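Notebook, bin picking demos
September 2025
Entry by Dilani. Birsen and Kasun on the controls.

Picked up where the last entry left off. Rim clamps checked before starting, two at each back corner. In May the bin crept toward the back of the table over a session and we only noticed when the overhead view no longer lined up with the old recordings. Marked the front edge on the table with pencil as a second check. If the line and the bin disagree, stop and reset before recording anything else.

Operator setup is unchanged. Handheld controller, clutch on the trigger, gripper open/close on the thumb button. Translation scale is at half. Kasun asked for it lower near the floor, so there is now a slow mode on the side button. Birsen doesn't use it and says it makes her over-correct. Both styles are fine to record, but write down in the log which one was on, or we won't be able to separate them later.

Rule for this batch: one pick per episode. Start from the home pose, go down, grasp, lift clear of the rim, hold, end. No placing. Sheila wants placing in the same episodes eventually, but the drop side isn't decided yet and I'd sooner have clean picks now than throw out the tail of every file.

We agreed on these before the first recording:

Approach from above unless the object is against a wall.
For objects at a wall, tilt first, while still high, then come down along the slope.
Close once. If the grasp misses, lift and end the episode as a miss. No second try inside the same file.
Don't use one object to push another out of the way. If it can't be reached, end it and say so in the log.
Keep the wrist away from its last joint limit. The cables pull before the software complains.

Birsen took the first set, Kasun the second, then they swapped. Objects go back in by hand between resets, tipped out of a tote so that we aren't arranging them. I caught myself nudging the cup to a nicer spot and had to redo that reset.

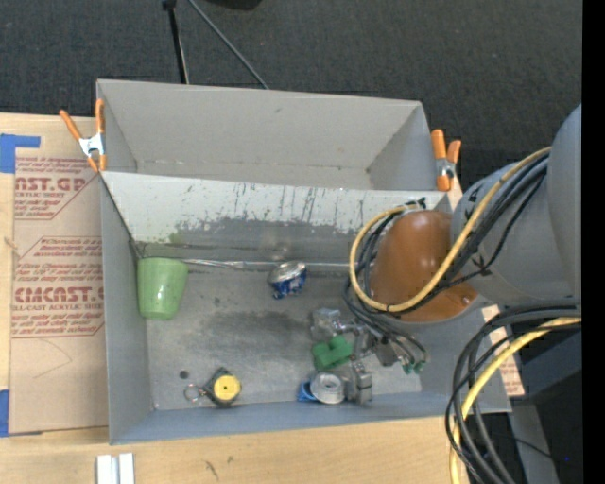 Gripper down beside the duct tape. Cup and can are both along the back wall, tape measure at lower left.

The duct tape roll is the one both of them go for first, and it shows in the counts. Easy to see, easy to get a finger beside. Where they differ is the grasp. Birsen puts one finger inside the ring and one outside and closes on the wall of the roll. Kasun tries to take it across the full width, which is close to the limit of the opening, and he missed more of them. I asked him to switch to Birsen's way for the rest of the batch. His earlier ones stay in, labeled.

The clear plastic piece is bad for everyone. On the operator screen it all but disappears against the gray floor. Kasun was finding it by its neighbors. I don't expect the policy to do better than he does from the same view. We could put a piece of tape on it, but then we are teaching it to find tape. Left as is for now.

Tape measure: the keyring swings once it's lifted and can catch on whatever is next to it. Two episodes came up with something else hanging on for a moment before it dropped. I kept both and logged them as doubles. Birdie, if you are filtering on gripper width these will pass, so filter on the label.

Can: it's already crushed, so the grip force doesn't change it much, but the shape means the fingers close at a different width depending on which way it lies. Fine for training, bad for any success check based on width. We need the check to come from the lift view.

Cup at the back edge: this is where tilt-first matters. Coming straight down, the knuckle of the gripper reaches the slope before the fingertips get to the cup. Force limit tripped on that 4 times, all before we settled on the tilt. None after.

Totals for the batch: 233 episodes recorded, 8 thrown out. The thrown-out ones are the force trips, plus files where the controller lost tracking and the arm froze partway down. The freeze is the old problem with the receiver. It behaves better if nobody stands between it and the operator, so please walk behind the chair.

That is still a long way from the 3,000 Sheila put in the Treloar plan. At this pace the picks are not the slow part. Resets are. Birsen suggests doing several picks per reset, taking objects out one at a time until the bin is empty, and cutting the recording between them. We would get sparse bins in the data as well, and right now we have almost none. I'm for it. The log needs a reset number column so the episodes from the same drop can be kept together when we split for validation.

Replay check: ran a handful of the recorded trajectories back open loop with the objects taken out. All followed the path to within what we normally see. There is a small shake at the moment the clutch re-engages, visible in the joint plots for both operators. Kasun thinks the Nusteo driver sends one stale target before the new one. He is going to log the raw targets and look. Until then, try to get from home to grasp on one clutch press if your arm allows it.

To do:

Reset number column (Dilani)
Raw target logging around the clutch (Kasun)
Recut the yellow cable loop so it doesn't swing so far over the shoulder side when the wrist turns (Birsen)
Width-based success check off, lift view check on (Birdie)
Ask Sheila whether the clear piece stays in the object set
Copy the batch to the shared drive under selimix_bin_picks, with this entry alongside

Controller left on charge. Arm parked at home, brakes on.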